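Home | Contents | Previous | Next | Print

Unit 5: Sorting and Storing Household Linen

Every home has more cloth in it than people expect. Towels, dishcloths and sheets move between the wash, the shelf and the hook all week, and a small place to sort them saves steps. The Brendeo workbook, used with this unit, calls it the sorting table. It can be any flat surface with a basket or two on it.

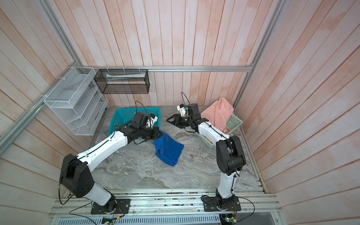
Figure 5.1 A perforated basket at the back of a marble-patterned table.

Baskets with holes let air reach the cloth. Trays are better for things already sorted – they are shallow, and you can see the whole pile. Use one of each if there is room, and keep the walls for small items. 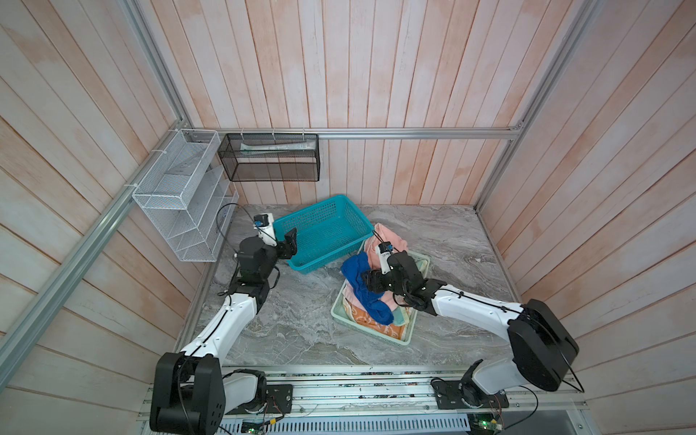

Should towels be folded before they are sorted?
Sort first. Folding goes faster when all the pieces in a pile are the same kind.

Color is the easiest way to begin. Put dark blues and bright oranges in one pile and pale pinks in another, then divide each pile by size. A class at Sterkow sorted 14 towels this way before moving on to folding.

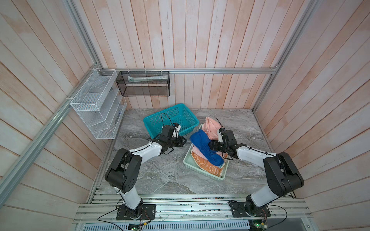

Once the piles are made, decide where each one will live. Hand towels belong near the sink, and bath towels can go on a higher shelf. Exercise 1 asks you to draw a plan of your own linen shelf and label it.

Comments (3)

mnguni_home: We did Exercise 1 with 12 students and ran out of graph paper.

grodlow22: Is there an answer key for Unit 5?

pat_k: Sorting by size first works better for me – most of ours are white.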